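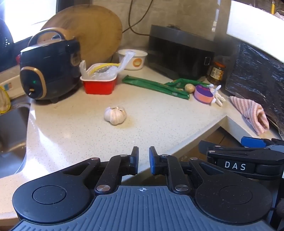 Sondard Kitchen is a set of 1918 demonstrations of short kitchen tasks, recorded by people using hand-held grippers in their own homes. Each episode covers one task from first approach to release, with no robot present during recording. Counters were left as the residents keep them, so the target object often shares the view with appliances, packaging and cloths. A typical garlic episode has a single whole bulb on a speckled countertop, with a rice cooker behind it and direct sunlight falling across the counter by the sink.

Contents
Episodes: 1918
Kitchens: 63
Task types: 18
Frame rate: 30 per second

Each episode folder holds the video, the gripper opening width, the estimated tool pose and a one-line task instruction in English. Pose is given in meters relative to the first frame. Opening width is normalized to 0–1 per device, using the calibration file in the same folder.

Splits
Train and test are divided by kitchen. Do not reshuffle by episode – backgrounds repeat heavily within a home and the scores will be too high.

Known issues
Pose drifts where strong sunlight washes out the view. Affected segments carry the flag pose_low and are skipped by the default loader. Thin or translucent plastic is poorly covered by the object labels. The Wiker loader before the August release swaps left and right tool in two-handed episodes.

Maintenance
Labels: Enikő Gál. Loader and calibration: Ro-un Nam. Send corrections with the episode number and the frame range. The Prultov conversion script is kept in tools/ and is no longer updated.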